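Mulligan Stump Grinding: Frequently Asked Questions

These are the questions we get most often by phone and through the estimate form. If yours isn't covered, call the Britness yard and leave a message with your street address and a good time to reach you.

Do I have to remove a stump at all?

No. A stump in a back corner can be left to rot, and most will over the years. People usually have one taken out when it is in the way of mowing, when it keeps sending up shoots, or when they want to build or replant on the spot.

What is the difference between grinding and full removal?

Grinding chews the stump down below the soil line and leaves the deeper roots in the ground. Full removal digs out the stump and the main roots, and it leaves a much larger hole. We do both. Full removal costs more and needs room for an excavator.

How deep do you grind?

Deep enough for grass in most yards. If you plan to pour a slab or set a fence post there, tell us when you ask for the estimate and we will go deeper.

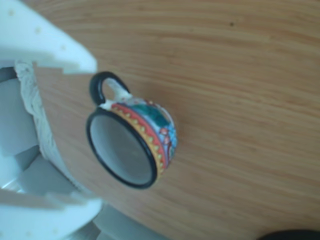 How do you price a job?

By the width of the stump at ground level, measured across the widest part and including any root flare above the soil. Slope, rock and access can add to the price. Our minimum charge covers up to 2 small stumps at the same address.

Will the machine fit through my gate?

The smaller grinder needs a gate opening of 36 inches. If yours is narrower, a fence panel can often be lifted out and put back. Please do this before we arrive, or ask us to include it in the estimate.

What about buried lines?

We request a utility locate before every job. That service marks public lines only. Sprinkler pipes, low-voltage lighting, pet fences and private gas lines to a grill or pool heater are up to you to mark. We are not responsible for private lines that were not marked.

Do you haul away the chips?

Only if you ask. The standard price leaves the chips raked into a mound over the hole. Hauling is charged by the load, and the chips go to the Mindo composting lot.

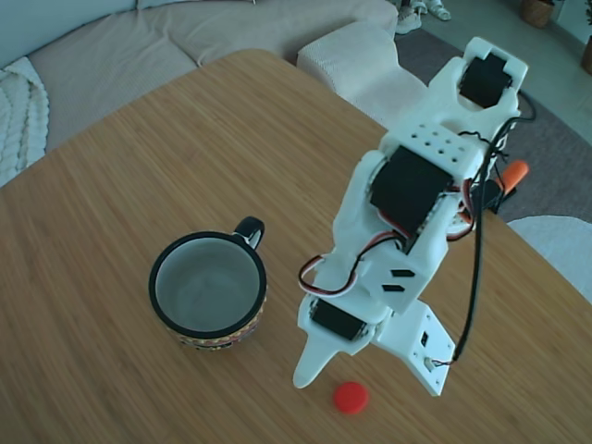
Page last changed: 31 Jul 2018

Can I use the chips in my garden?

Yes, as mulch on top of the soil. Don't dig fresh chips into a vegetable bed, where they can tie up nitrogen while they break down. If the tree was diseased, ask us before spreading them near others of the same kind.

Can I plant a new tree in the same place?

It is better to move over a few feet. The old roots are still there, and the ground will settle as they decay. If it has to be the same spot, ask for full removal.

Will the roots keep growing?

Most kinds stop. Some, such as poplar and black locust, can send up suckers for a season or more. Mow or cut them as they appear.

Do I need a permit?

Not in Britness for a stump on private land. In Denimis, a stump in the strip between the sidewalk and the street belongs to the city, so call the city first.

When is the best time to book?

We grind all year unless the ground is too soft for the machine. March is often the muddiest month here, and jobs on lawns may be moved back.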